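Ticket: White haze in tabletop finish, Hostivov showroom tables
Status: Closed
Product: Dumov two-part water-based clear, satin

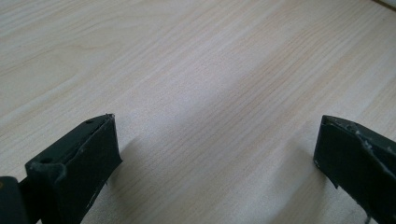 Opened by the shop. Six ash tabletops were sprayed for the Hostivov order. Four came out fine. Two developed a milky haze in the finish that showed up after the second coat and got worse after the third. The haze is strongest in the middle third of each top and fades toward the ends. It does not wipe off with a dry cloth, a damp cloth, or mineral spirits.

Shop details as given in the original request:

Wood: ash, glued up in-house, sanded to 180
Gun: HVLP, 1.3 tip
Coats: three, two hours apart
Mix: by volume, in marked cups
Booth: shared with the cabinet side, one exhaust fan
Month: December

Entry 1

Asked for the batch number on both cans and the hardener. All six tops came from the same can of clear and the same bottle of hardener, so a bad batch is unlikely. Asked which tops were sprayed in what order. The shop did not write this down but is sure the two bad ones were the last two of the day.

Asked for booth temperature and humidity. Temperature at the wall thermostat was 68 all day. No humidity reading. Advised the shop to buy a cheap hygrometer and leave it in the booth.

Entry 2

Shop has a hygrometer now. It reads 41 percent in the morning and 58 by late afternoon with the door shut. That is higher than I would like but inside the range on the data sheet. The finish should not blush at 58 percent by itself.

Asked about film thickness. The shop had been spraying what they call a medium wet coat. They do own a wet film comb, and used it on a scrap panel at my request. The first pass measured 4 mils. The second pass, sprayed by the same person at what he thought was the same speed, measured 6. The sheet calls for 3 to 4.

Heavy coats can trap water, especially when the next coat goes on at two hours. This is now the leading suspect, but it does not explain four good tops.

Entry 3

Test panels requested. Same ash, same sanding, same can.

Panel A: 3 mils, two hours between coats. Clear.
Panel B: 6 mils, two hours between coats. Slight haze after the third coat, gone by the next morning.
Panel C: 6 mils, four hours between coats. Clear.
Panel D: 3 mils, two hours, mix left in the cup 95 minutes before spraying. Light haze, still there the next morning.

Panel D is interesting. Pot life on the label is two hours at 70 degrees, so 95 minutes ought to be fine. Asked the shop how the mix was handled on the day. They mixed one large cup for all six tops and topped up the gun from it. By the third coat on the last two tops the mix would have been well past an hour old, possibly past two. They also thinned it a little near the end since it was "getting lazy" through the gun. Water, no measurement.

Entry 4

Asked for a check on the mix ratio. The shop measures by volume in the marked cups that came with a different product. The Dumov sheet gives the ratio by weight. For their usual batch they weighed out 600 grams of clear on a kitchen scale and poured it into the marked cup to see where it landed. It sat well above the line they had been using. In other words they had been adding the hardener to less clear than they thought, so every batch has been running rich in hardener.

Too much hardener shortens pot life. That accounts for Panel D, and it accounts for the last two tops being the bad ones. Old mix, thinned with tap water, sprayed heavy.

Instructions sent:

Mix by weight. Use the scale every time.
Mix for one coat only. Throw out what is left.
Write the time on the cup.
Do not thin after mixing. If it needs thinning, do it before the hardener goes in, and stay at or under 5 percent.
3 to 4 mils wet, checked with the comb on scrap before each table.
Three hours between coats until the weather changes.

Entry 5

Shop repeated the panels with the new instructions. All clear the next morning and all clear three days later. Good.

Shop asked if the two hazed tops can be saved by spraying another coat over them. No. The haze is in the film and another coat will bury it. Shop asked if a heat gun would drive it out. I have seen this work with lacquer. It will not do much for a crosslinked finish that has had a week to cure, and it can lift the edges at the glue lines. Not recommended.

The tops need to be sanded back. They do not have to go to bare wood everywhere, but on an open-grained wood like ash any haze left in the pores will show under the new finish, particularly in low light from a window. In practice it is quicker to go all the way.

Entry 6

Shop sanded the first of the two. Started at 120, finished at 180, vacuumed, wiped with a barely damp cloth to raise the grain, light pass with 220 by hand. Some white was left in the pores in two spots and came out with a brass brush worked along the grain.

They wanted to know about stearated paper. I would avoid it under water-based finish. If that is what is on hand, vacuum twice and wipe down before the first coat. Silicon carbide without the coating is better. Also keep steel wool away from the booth. Ash does not stain as badly as oak, but it can still pick up rust specks under a water-based coat.

Entry 7

Call from the shop on Tuesday. First top resprayed, three coats, no haze. Second top had small craters after the first coat, which is a different problem. Craters were all on one side.

Asked what else had been in the booth. The cabinet side had been using a silicone lubricant on drawer slides right outside the door. Told them to let the coat dry, sand the craters flat, wipe with denatured alcohol, let it flash off, and spray again with the lubricant can somewhere else. Also to drain the compressor and change the filter at the gun, as neither had been done lately.

Entry 8

Second top is done. Craters did not come back. Filter had oil in it, so it may have been the filter and not the slides. Either way both are fixed.

Sheen is a close match to the other four. One customer-side question came through about whether the resprayed tops will yellow differently. Same product, same number of coats, so no.

Billing note: replacement clear and hardener, 222 dollars, charged to the Plondmont account as agreed. The mixing cups were not ours and no credit applies.

Separate question at the end of the call about the Stöckli bench tops. Those have an oil finish and this ticket does not cover them. Do not spray the water-based clear over fresh oil. Open a new ticket with the name of the oil and how long it has been on.

Closed. Reopen if the haze comes back on any of the six.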